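How to log break-room tasks with the hand-held gripper

Applies to: Loltia site, second floor. Written for staff on the Wenex rollout who take a turn recording kitchen and serving tasks. Questions go to Gwendolyn Mercado.

Before you start

Check the rota. Each recording turn is 54 minutes and replaces desk work for that time; it does not come out of your lunch. If your team lead has not moved your phone cover, say so before you pick up the device.

Put on the harness first, then the gripper. Tighten both straps until the pack stops moving when you bend forward. Switch on and wait for the green lights on both finger housings. If only one comes on, power down and try again.

Wipe the marker squares with a dry cloth. A smudge on either one will spoil the tracking, and the whole take will be rejected overnight.

Recording a microwave task

1. Stand facing the table with the appliance straight ahead. Keep your elbows close to your body.
2. Hold the gripper with both hands, fingers pointing forward, and pause for three seconds.
3. Move in slowly. Close the fingers on the rim of the plate – never on the food.
4. Lift, withdraw, and set the plate down on clear table.
5. Pause again, then end the take.

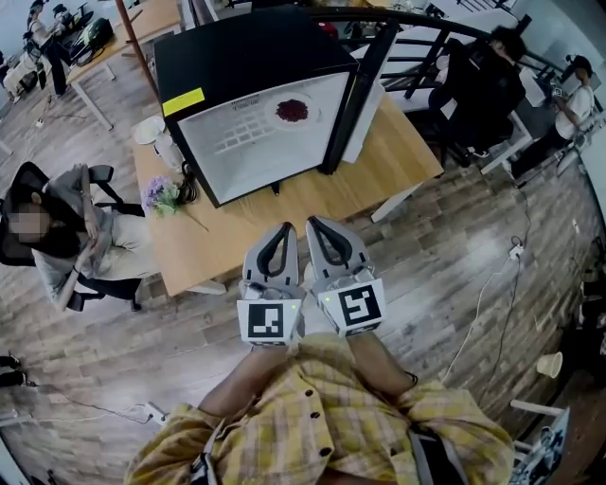

LOLTIA, second floor – June

The microwave stays on the table with its cable run off to the left. Approach from the front and keep the gripper clear of the cups and the round dish on that side. Colleagues may stay seated nearby during a take. Faces are blurred before files leave the building.

Watch the floor. Power strips and cables are not taped down yet, and it is hard to see your feet with the gripper held out.

A full turn produces up to 12 usable takes. Do not rush to reach that number. Munther Qudah reviews rejected takes and will send back a one-line reason, usually speed.

What changes for kitchen staff

The serving arm is planned for reheating and plate return only. Food prep, cleaning and ordering stay with the current team. Dymphna Ó Riain has the revised job sheets, and anyone whose hours include plate return should read theirs before signing.

Recording turns are voluntary. Opting out is noted on the rota as "desk" and nothing else is kept.

Finishing

Switch off, remove the gripper, then the harness. Return both to the Polák cabinet, shelf 3, and plug in the charger.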